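Chapter 4
Containers on the Desk: Cups, Pots and Holders

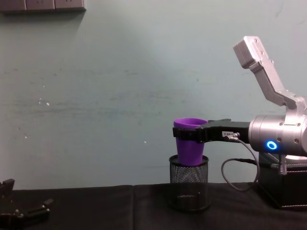
Most desks hold more containers than their owners think. There are pots for pens, trays for paper, tins for clips, and very often a cup that came from the kitchen and stayed. In Chapter 3 we dealt with drawers and shelves, where things are out of sight. In this chapter we turn to the open surface, and to the small upright containers that stand on it all day.

We begin with two shapes. A straight-sided container, such as the ordinary wire-mesh pencil holder, has the same width from top to bottom. A tapered container, such as a plastic cup, is wider at the mouth than at the base. The difference is slight to look at but it decides how the two behave when they are stored together. Tapered cups of one pattern will stack inside each other. Straight-sided holders of one size will not, and have to stand side by side. A tapered cup can also be lowered into a straight-sided holder, provided that its base is narrower than the holder's mouth. How far it goes down depends on where the wall of the cup becomes as wide as the opening.

This last arrangement is called nesting. It saves space on a crowded surface, and it is used in many school and office stores for putting away mixed sets at the end of the day. It has drawbacks too. A cup that is pushed in hard may grip the rim and be awkward to remove, and a cup that sits too high makes the pair top-heavy.

The examples in this chapter are drawn from the Okatska study, in which Itziar Collado and Patricio Llorente visited shared workrooms and wrote down what was kept on each desk. They recorded 932 containers in all. Of these, 311 were pencil holders of one sort or another, and 49 were cups being used for something other than drinking. The full tables are given in Appendix B. Their notes on the Drandham workroom, where every desk was cleared each evening, are used again in Chapter 6.

Section 4.1 explains how to measure a container, inside and out. Section 4.2 covers materials and cleaning, with a note on mesh, which lets dust through to the table. Section 4.3 is about nesting and stacking, and Section 4.4 about labels.

Before you start

You will need a ruler marked in millimetres, a pencil, and any two containers from your own desk, one of them tapered. Empty them first. Allow 10 minutes for the first exercise.

Key words: rim, base, taper, mouth, nesting, stacking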